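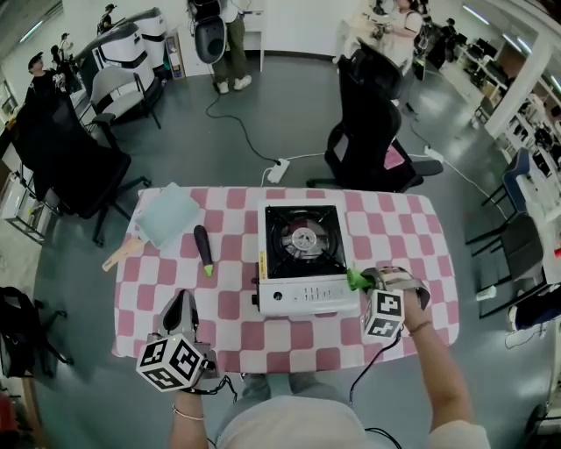 utik36
Has anyone made white bean chili outdoors for a crowd? I'm feeding seven in October and my last batch scorched on the bottom. I'll be cooking on a white portable gas stove with one round burner, set on a table with a checkered cloth, and I have a wooden spatula for stirring. Two cans of beans or dry?

Kater
Dry beans, soaked overnight. Canned ones break up and sink, and that's what sticks.

trestura
Disagree. I use canned every time and add them for the last 20 minutes. Scorching comes from the flame being too high. Keep it low and scrape the bottom often.

Kater
Low flame takes forever with a full pot outside.

Morven Buchanan
Cook it at home the day before and just reheat – with a splash of broth. Leave the sour cream out until serving or it splits.

utik36
Reheating sounds easiest. Can I freeze it with the corn in?

trestura
Yes, corn freezes fine. I'd still go with canned beans.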